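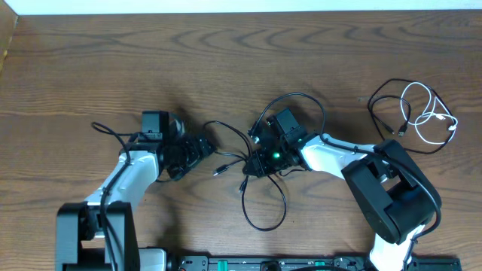

Can I get white heat marks out of an oiled wooden table?

Shahnaz Dissanayake
285 views - 3 comments

I bought a second-hand table in June and I love it to bits, but my brother-in-law put a casserole dish straight down on it and now there's a cloudy white ring at one end. The seller told me it was oiled, not varnished, and I've only ever wiped it over with a damp cloth.

I've tried mayonnaise (my mum swears by it) and left it on overnight. The ring went a bit fainter, then came back by lunchtime, and the kitchen smelt like a sandwich shop.

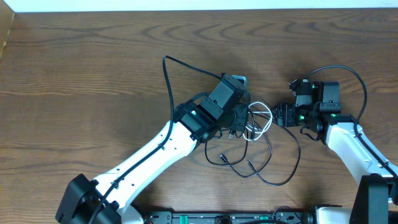
I also had a go with the iron and a tea towel, on low, but I lost my nerve after a few seconds. Do I keep going with that or sand it? I've got some 240 paper in the shed and half a tin of Danish oil that might be years old. I don't want to end up with a pale patch that looks worse than the ring!

Share - 8 likes
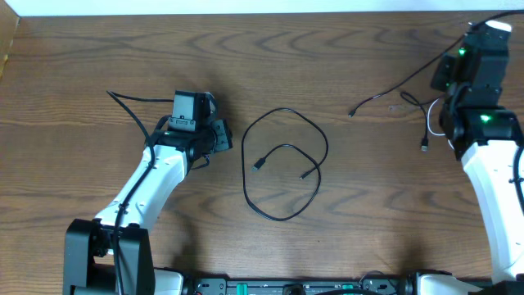

Nedeljković

Keep going with the iron before you touch the sandpaper. Dry cotton cloth, no steam, low to medium, and keep it moving. Ten seconds, lift, look, go again. Mine took loads of goes and I nearly gave up - then it faded all at once.

If there's still a ghost of it left, rub along the grain with fine wire wool and a dab of oil, then wipe off everything that hasn't soaked in. Do a bit underneath first. I'd bin the old tin if it's gone thick or has a skin on it. And lay the oily rags out flat outdoors to dry, don't scrunch them up in the bin, they can catch fire on their own.

Share - 75 likes
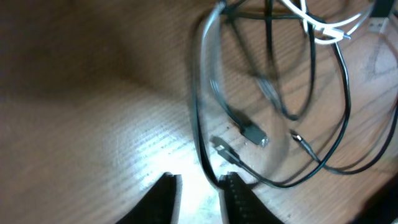

Clemon

are you sure its oil? Put a drop of water on it and if it sits there for ages its probably varnish or wax, and then wire wool will just scratch it. I'd ask the seller again. Toothpaste worked on my nan's sideboard but that was french polish so maybe ignore me

Share - 2 likes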